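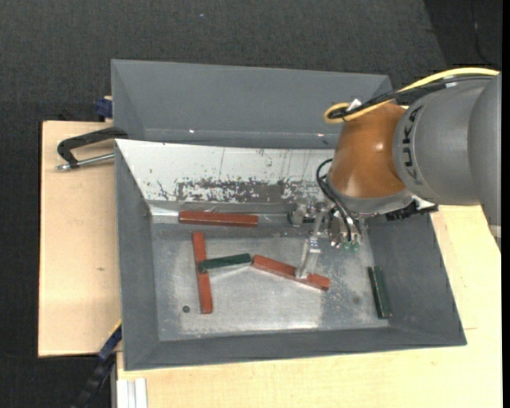

Abb. 3: Vereinzelung quaderförmiger Teile aus einer Metallkiste. Drei rote und zwei dunkelgrüne Blöcke in ungeordneter Lage, der Greifer an einem der roten Blöcke.

4.2 Griff in die Kiste

Das Entnehmen ungeordneter Teile aus Behältern gehört in kleinen Werkstätten zu den Arbeiten, die weiterhin fast immer von Hand erledigt werden. Für die Versuchsreihe Miranda wurde diese Aufgabe auf einfache Quader reduziert. Form und Abmessungen der Blöcke sind dem System bekannt, die Lage dagegen nicht. Die Teile dürfen sich berühren und übereinanderliegen (Abb. 3).

Insgesamt wurden 1000 Griffe ausgeführt. In 729 Fällen wurde der gewählte Block beim ersten Versuch gefasst und auf der Ablage abgesetzt. Nicht gewertet wurden Griffe, bei denen der Block zwar angehoben, aber vor dem Absetzen verloren wurde.

Schwierigkeiten bereiteten vor allem zwei Situationen. Liegt ein Block am Fuß einer schrägen Kistenwand, so bleibt für den Greiffinger auf der Wandseite kaum Platz, und die Bahnplanung Navier verwirft viele Kandidaten wegen möglicher Kollisionen. Liegt ein Block teilweise auf einem anderen, wird der untere beim Anheben häufig mitbewegt. Die zuvor geschätzte Lage ist dann hinfällig, und die Kiste muss neu erfasst werden. Spiegelungen auf blankem Metallboden führten außerdem zu Lücken in den Tiefendaten. Muriithi beschreibt denselben Effekt für Spülbecken aus Edelstahl.

Der Vergleich mit der Haushaltsaufgabe Josora (Besteck aus einer Schublade entnehmen) fällt deutlich aus. Dort gelangen bei gleicher Anzahl von Versuchen nur 324 Griffe. Besteckteile sind flach, glänzend und unterschiedlich geformt, sodass sich die für Quader erzeugten Griffkandidaten kaum übertragen lassen.

Für den unbeaufsichtigten Betrieb in der Werkstatt halten wir das Verfahren in der jetzigen Form noch nicht für geeignet. Mit einer Person in Rufweite, die festliegende Teile von der Wand löst, ist der Einsatz bei einfachen Geometrien vertretbar. Die Auswertung der Fehlgriffe nach Ursachen folgt in Abschnitt 4.3.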